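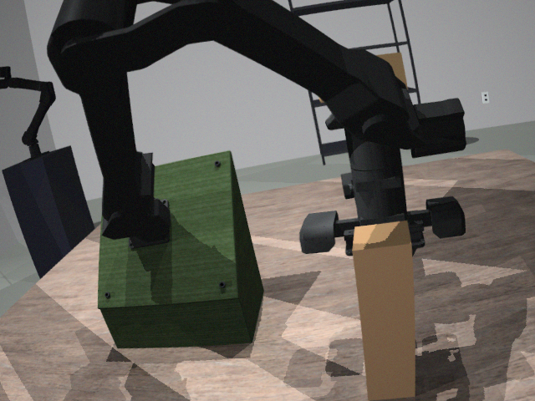 Ayten Uysal wrote to us that she does not agree with the piece on adult swimming lessons in our last issue. In her opinion we made it sound too easy. She says that an adult who is afraid of water does not need to hear that it is "only a matter of relaxing," and that she heard this sentence from every person in her family for many years and it did not help her one time. What helped was standing in the shallow end with her face in the water and counting to three, and the next week counting to five.

I wrote that piece, so I will answer it, and I want to say first that she is right. I used the word "relax" in it more than I should. I learned to swim at the age of forty-four, in the pool at Branwood, and already I had forgotten how the first month was. Her letter made me remember it, and I would like to use my space in the November 2018 newsletter to write the piece again, slower.

The beginning

In the town where I grew up there was a river, but children were not allowed to go in it. The school had no pool. Later I lived in cities, and in a city you can live very well without swimming, if you say at the beach that you prefer to read. I read many books at the beach.

When I came to Lidville I saw that here all the children take lessons, and that the parents sit on the benches behind the glass with their coffee. I sat there also for two winters, when my daughter was learning. One evening she asked me which stroke was my best one. I told her I would let her know.

The adult beginner course of Erdem Swim School was then in the late evening, after the teams. We were six people in the group. I was sure that I would be the oldest and I was the second youngest. I mention this for readers who are staying home for this reason.

What we did in the first lessons

In the first lesson we did not swim. We walked across the shallow end, forward and then backward, and we held the wall and breathed out with the mouth under the surface. I had always thought that the problem of swimming was in the arms and legs. Our teacher explained that for most adults it is in the breath. A beginner takes a big breath, holds it, becomes stiff like a board, and then has to let out the old air and take the new air in the same half second when the face is out. There is no time for both. So he swallows water, and he is frightened, and he stands up.

The solution is to let the air out while the face is in the water, all the time, slowly, like humming. We hummed! It is a strange feeling for a grown person to stand in a row with strangers and hum into a pool, but after some minutes I noticed that my shoulders were lower.

In the second lesson we floated on the stomach, with one hand on the wall. In the third I was supposed to take the hand away and I did not do it. I also did not do it in the fourth. This is the part that I left out of my first piece. I wrote "after a few lessons you will float," and it is true for some people. For me it was the sixth lesson, and I had thought seriously about not going to it.

Ms. Uysal writes that she changed teachers once, because the first one took her by surprise and pulled her hand from the wall. She believes he meant well. I would say the same thing to any beginner that she says in her letter: you may ask the teacher before the course starts how he works with people who are afraid, and if he laughs, look for another course. A good teacher will tell you each time what he is going to do with his hands and when he is going to let go.

The equipment

Several readers asked what one has to buy. Very little. You need goggles that fit your face, and for this you must try them in the shop: press them on the eyes without the strap, and if they stay for two seconds they are good for you. The expensive ones did not fit me and the cheap ones did. You need a cap, because the pool at Branwood requires it also for people with almost no hair, as I can confirm. Sandals for the shower. A towel bigger than the one you think.

Do not buy fins, paddles, a nose clip or a watch in the first winter. The school lends boards. About the nose clip I have had a discussion with another parent, who says she could not have learned without it. If you are the same, buy it, it is a small cost and no one looks.

I would add a thing to eat for after. I did not expect how hungry one becomes. I used to drive home with one hand in a bag of bread rolls.

The middle part, which is boring

From floating to swimming one length was for me the whole winter. The pool is 50 meters long, and this is not kind to a beginner, as in the middle there is no bottom under your feet. We swam across the shallow end for a long time, from one side to the other, and rested as long as we wanted. There was a man in our group who could cross it in the second week, but he was so out of breath that he had to sit on the steps. The teacher made him swim as slowly as possible without sinking. He found this very difficult and he complained, and in spring he was the best of us.

I kept a small notebook where I wrote what we did. When I read it now it is very dull. "Kick with board. Water in ear. Kick with board." But there is one page in December where I wrote only: "Did not think about the depth." I had gone over the dark line, where the bottom starts to go down, and noticed it when I was already back.

My daughter was by then in the next group and she gave me advice from the bench. Some of it was correct. She said that I was looking forward as if I was driving a car, and that I had to look down. When I looked down my legs came up, as she promised.

The first long swim

Last summer I swam nearly 1000 meters without stopping. I lost count of the lengths, so I can't say more exactly. For a real swimmer it is a warm-up. I was so pleased that I forgot my sandals in the shower and had to go back for them.

I am asked if I will now swim in the sea at Flunport. I went there in August and I went in to my chest. The waves push you, the water is not clear, and there is no wall. I swam a little along the shore, where I could stand, and then I read my book. Perhaps next year. Ms. Uysal, on the other hand, swims at Flunport from the end of May, with a friend and an orange float, and she invites any reader who is a beginner to come with them once the water is warm enough. Please write to the newsletter and we will pass your letter to her. She asks me to say that they go slowly and that nobody is pulled from anything.

Practical information

The next beginner course for adults starts in the second week of December. Registration is at the desk of the pool in Branwood or by telephone with the school. There are two groups, one in the morning and one in the late evening. The morning group has more places. The price is the same as last year, and people who live in Lidville pay less if they bring a letter or a bill with their address.

If you have asthma, a heart condition or a problem with the ears, please speak with your doctor first and also tell the teacher. If you are not sure that you want the course, you can come and watch one lesson from the benches. You don't need to bring a swimsuit for this, but one person from our group came to watch with the swimsuit under her clothes, in case, and she was in the water after ten minutes.

Bus 4 stops in front of the pool. After the late group there is one more bus back to Lidville center, and the driver usually waits if he sees people with wet hair running. Bring a hat.

Corrections to the last issue: the lockers take a one-dollar coin and not a quarter, and the warm shower is the one on the left.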